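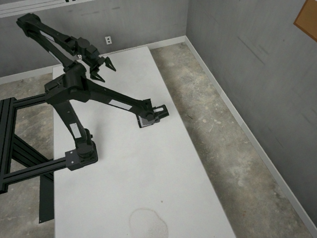
Figure 11.1 The simulated two-arm bench. Both arms are mounted along the left side of the table. The gripper of the farther arm is open and empty.

Chapter 11
Comparing Grippers and Cameras on a Single Task

What this chapter covers
Choosing a task that separates one gripper from another
Setting the wrist camera and knowing what it will miss
Keeping the controller the same between runs
Recording attempts so that someone else can use them

Before you start
You should have read Chapter 9 on joint limits and be able to load a saved bench in Faltura. The exercises at the end can be done without a real arm. If your college has one, do the simulated version first and keep your notes, as Section 11.6 asks you to compare the two.

11.1 The trouble with catalogues

A gripper catalogue gives you the opening width, the closing force, the weight and the price. These are useful figures and you will need all of them when you come to fix the thing to an arm. They will not tell you whether the gripper suits the job. Two grippers with the same opening and the same force can behave quite differently once the object is an awkward shape, or stands near the edge of the table, or has a part that moves.

The usual answer is to try them. Trying them badly is easy. Someone fits the first gripper, spends a morning getting it to work, then fits the second and gives it ten minutes before lunch. The first one wins. Or the camera is moved a little to clear a wider finger, and the second set of runs is made with a different view from the first. The results go into a table and the table looks fair.

In this chapter we work through one comparison from start to finish. It was set up for the second-year course at Skivham and run in simulation in February 2026. There are two finger shapes, both from the Estameck range: a plain parallel finger, and a wide angular finger with a triangular opening through it. There are two positions for the wrist camera. The controller, a simulated Forsberg unit, stays the same throughout. That gives four combinations, and each was tried on the same small set of movements.

Most of the pictures in this chapter show the angular finger, which is the harder of the two to see past.

11.2 Choosing the object

A wooden cube is a poor test object. Almost any gripper can pick up a cube, and if every gripper passes, you have learned nothing about the difference between them. An object that none of them can manage is no better.

We chose a crank-style pencil sharpener with a pencil in it. It has a boxy body with flat sides, which is fair to both fingers. It also has a crank with a knob at the end, and the knob has to travel in a circle while the body stays put. One arm can steady the body and the other can turn the crank. The pencil sticks out at the front and gets in the way of a careless approach.

Look for these things in a test object of your own:

It needs at least two places to take hold, and they should ask for different things from the fingers. On the sharpener these are the body and the knob.

It should be possible to fail slightly. If the body turns a little under the finger while the crank is going round, the run is neither a success nor a disaster, and the amount of turning can be measured.

It should stand in different directions without becoming a different task. We placed the sharpener at a slant to the table and varied the angle from one group of runs to the next.

It should be something you can buy again. This matters less in simulation, but you will want to repeat the work on a real bench sooner or later.
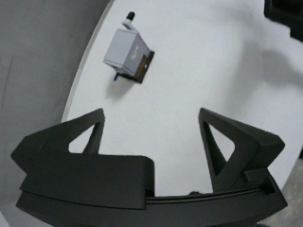

11.3 Placing the wrist camera

A camera fixed behind the gripper looks out over the fingers at the work. It moves with the hand, so the fingers stay in the same part of the picture wherever the arm goes. For a controller that works from pictures this is a great help. The cost is that the fingers and the gripper body take up a good part of the view and go on doing so for the whole run.

Our two positions were called high and low. In the high position the camera was tilted down so that the tabletop filled most of the view. In the low position it was tilted up, which brought in more of the wall and more of the other arm. Neither is correct. Which you want depends on what the controller has to know at the moment it makes a decision.

For steadying the body, students mostly preferred the high position. The edges of the sharpener were easier to judge against a plain white table than against a wall. For turning the crank the preference was less clear. The arm doing the turning is helped by seeing the knob, but the arm doing the steadying is helped by seeing the other arm arrive, and a steep downward tilt tends to lose it.

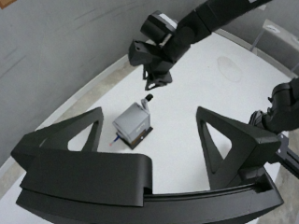
Figure 11.3 A view past an open gripper. The end of another arm points down over the black knob, with a narrow gap between them. A further arm is partly visible at the right.

Before you make any runs, do the following check with each camera position.

Step 1. Open the gripper fully and save a picture.

Step 2. Close it fully and save another.

Step 3. Print both, or lay them side by side on the screen, and shade in every part of the view covered by the gripper.

Step 4. Mark where the object will be at the start of the run, at the moment of contact and at the end. If two of these three fall inside the shaded area, move the camera.

The openings in the angular finger do let some of the table through. Students often hope that this will make up for the width of the finger. In our trials it made little difference to the controller, which had been given no reason to treat a patch of table seen through the finger any differently from the finger itself. If you want the openings to be of use, you have to include such views when you train or tune the controller.

11.4 Holding the controller still

The phrase means that nothing in the controller may be changed once the comparison has begun. This is the rule students break most often, usually with good intentions. A run goes badly, someone notices that the closing speed is rather high, and the closing speed is brought down for the remaining runs. The later runs are better. They can no longer be compared with the earlier ones.

Settle the following before the first recorded run and write them down:

Closing speed and the force at which closing stops
Height of the approach above the table
Time allowed for each attempt
The point at which an attempt is called off

If you discover halfway through that one of these is wrong, you have two honest choices. You can finish the comparison with the wrong value and say so, or you can start again. We started again once, after finding that the approach height suited one finger and brought the other too near the table. The first set of runs was kept but is not used here.

It is reasonable to ask whether the same settings can ever be fair to two different fingers. A wide finger may need a slower approach. The way round this is to tune each finger separately beforehand, allow the same amount of time for each, and then fix both sets of values. We allowed one afternoon per finger. The values for each are given in Table 11.2 later in the chapter.

11.5 What counts as an attempt

Each of the four combinations was given 15 scored attempts at steadying the body with the sharpener in a fixed position. The unscored practice runs, the runs at other angles and the abandoned first set bring the total to over 370. The fixed-position attempts are the ones used in the main comparison.

An attempt begins when the arm leaves its rest position and ends when it returns there or when time runs out. Contact with the body does not count as a hold. A fingertip can be right up against the object while the hand is in no position to grip it, and from the wrist view it can be hard to say whether the tip is touching or only lies in the same line of sight. Faltura will report contact between any two parts if you ask it to. Use that report when you score, and use the picture afterwards to understand what went wrong. 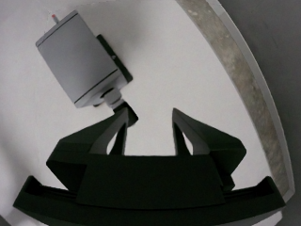 One reader of the draft objected that a real bench offers no such contact report, so students who score by it are learning a habit they will have to give up. The same reader would have them score from the pictures alone for the first few attempts, compare their marks with the report, and note every case where the two disagree.

We have taken up part of this suggestion. Exercise 3 now asks for both scores. We have kept the contact report for the main comparison, where a doubtful mark on two or three attempts could change which finger comes out ahead.

For every attempt, whatever the result, record:

The combination in use, by finger and camera position
The angle of the sharpener
Whether a hold was made, and if so whether the body turned afterwards
The reason for stopping, in a few words
The name of the saved file

Write the reason for stopping at the time. "Left finger came down on the pencil" is useful a month later. "Failed" is not. Where two people are working together, one should run the arm and the other should write, and they should change places between combinations and never in the middle of one.

Section 11.6 gives the scores for all four combinations. Read Table 11.1 with your own shaded pictures from the camera check beside you, and pencil in which finger you expect to do better in each camera position before looking at the last column.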